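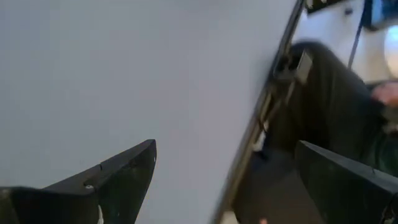 Pale panel with a small gray bracket or hinge piece near the edge

Frequently Asked Questions

Ordering and delivery

How do I place an order for replacement cabinet doors?
Send us the height and width of each door in inches, to the nearest sixteenth. You can use the form on the Measurements page or email a list. We reply with a quote within two working days.

Do I measure the door or the opening?
Measure the old door if you still have it. If the door is missing, measure the opening and write "opening" next to the numbers. We work out the overlap from there.

Is there a minimum order?
No. We make single doors, but the delivery charge is the same for one door as for 18.

How long will it take?
Painted doors take 8 weeks. Unpainted doors usually take less, depending on the size of the order. The shop closes for part of February for machine maintenance, and orders placed just before that will take longer.

Where do you deliver?
We deliver with our own van within the county. Everything else goes by freight, curbside only. The driver will not carry doors up stairs.

Finishes

What is the difference between Plellarano and Vundia?
Both are our own paint finishes. Plellarano is flat and Vundia has a low sheen. Vundia is easier to wipe down near a stove. Plellarano shows fingerprints more in dark colors.

Can you match a color I already have?
Yes, from a sample at least two inches across. We can't match from a phone photo. There is a one-time mixing fee for each color, shown on the quote.

Can I paint the doors myself?
Yes. Order them primed. Sand lightly with 220 grit before the first coat and leave the doors off the cabinets until the paint has cured.

Hinges and fitting

Do the doors come with hinges?
Only if you ask for them. We can drill for your old hinges if you send the distance from the top of the door to the center of each cup.

My door rubs against the one next to it. What should I do?
Most cup hinges have a side adjustment screw. Turn it a half turn at a time on both hinges and check the gap after each turn. If you run out of travel, call us before you trim anything.

Do you install?
We don't. Sushil Pandey at the front desk keeps a list of local installers and will send it to you. You pay the installer directly.

Problems and returns

A door arrived damaged. Who do I call?
Call Sustalico customer service at extension 326 within five days of delivery. Keep the packaging and take photos of the damage.

Can I return doors I don't want?
Doors are cut to order, so we can't take them back. Unopened hinges and handles can be returned for a refund.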